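Progress report to the Griton fund, textile handling strand
August
By Zeyu Jia, with tables checked by Guilan Tang

1. Status

The work remains within the plan agreed with Griton at the start of the period. The folding tasks are on schedule. The paper and light-cloth tasks started later than planned and are being brought level. No change to the budget is requested, and the equipment purchases listed in the last report have been completed.

The target for the period was 4000 logged episodes across all textile tasks. The total at closing was 3856. Of these, 2963 passed review and have been moved to the accepted set. The remainder were either rejected or are waiting for a second reading. The shortfall against target falls entirely in the light-cloth group, where recording stopped while the task sheet was rewritten.

2. Garment folding

The T-shirt task is the reference task for the strand. The sheet asks for a shirt to be laid lengthwise on the bare table, brought in from the sides and finished as a flat rectangle. The partly folded stage is where most review comments are made. Once a large flap has been laid over the body, any skew in it is carried into every later fold, and creases under the flap can no longer be reached without opening the shirt again.

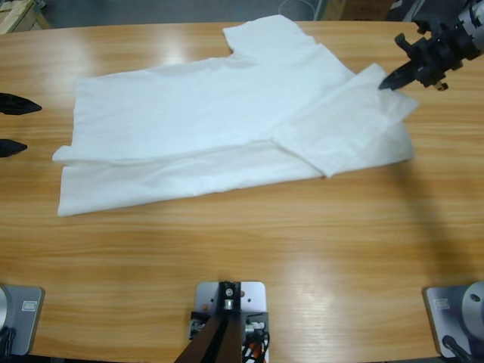 Report 2, page 3

Reviewers had been marking a doubled hem in two different ways. Some treated it as a fault at any stage. Others accepted it until the final fold. The sheet now says that a hem folded over on itself is acceptable in the middle of an episode, and is scored only on the finished bundle. Episodes marked under the stricter reading have been returned to the queue and will be read again by Guilan Tang.

Sleeves are the second source of disagreement. A sleeve that stands up from the table is easy to see from one side and almost flat from the other. The new wording asks the reviewer to check every available view before marking a sleeve as tucked. This adds time to each review, but it has reduced the number of episodes sent back for a second opinion.

White garments on the Mirkari table also raise a lighting question. The tabletop throws back the overhead lights in bright patches, and the edge of a white shirt is harder to place where it meets one of them. Two diffuser panels have been priced by Skarkano. The cost can be met from the existing consumables line, and an order will be placed if Griton has no objection.

3. Spreading of large cloths

The spreading task uses a plain cloth with no print or seam pattern to guide placement. It is scored on two points: how much of the cloth is free of doubled fabric, and whether the near border is straight. The first point has caused more trouble than expected. A long raised fold through the middle of a thin cloth can be moved from place to place without being removed, and an episode can run to its time limit with the fold shifted toward one side and otherwise unchanged.

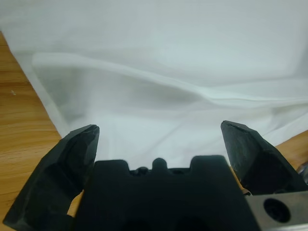 TEXTILES / LIGHT CLOTH

The old sheet allowed the task to end when the border was straight. This was the wrong order. Border checks made before the middle was flat had to be repeated, as pulling out a ridge moves the edge with it. The revised sheet sets the middle first and the border second. It also defines a ridge as doubled fabric that casts a shadow of its own - faint creases do not count, and should no longer be noted in the comments field.

Table cleaning has been moved from the end of the day to the start of each batch. Lint and crumbs on the wood show clearly beside white fabric, and several reviewers had logged them as marks on the cloth. The table is now wiped before the first episode of a batch and the entry is initialed on the run sheet.

4. Paper towel

Paper towel was added to the strand in this period at the request of the Cheng office. It is grouped with light cloth for reporting, although it behaves differently. A sheet of embossed towel billows when lifted from one point, holds a crumple after it has been set down, and cannot be smoothed back to its first state. Each sheet is therefore used once and discarded. Stock use is recorded separately from the garment tasks.
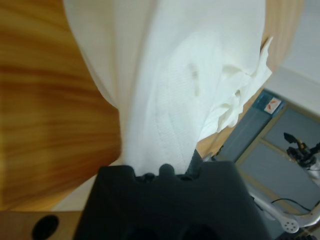 The scoring for this task is still provisional. A torn corner is at present recorded but not penalized, because it is not yet clear how often a sheet has a rough edge before it is picked up. A note of the starting condition will be added to the run sheet. Provisional scores will not be counted toward the accepted set until that note has been in use for one full batch.

5. Work for the next period

Recording of light cloth resumes on Saturday under the revised sheet. The returned T-shirt episodes will be read first, followed by those still waiting from the spreading task. Zeyu Jia will send the corrected acceptance table to Griton when both queues are clear. A decision on the diffuser panels is requested before that date so that they can be fitted between batches.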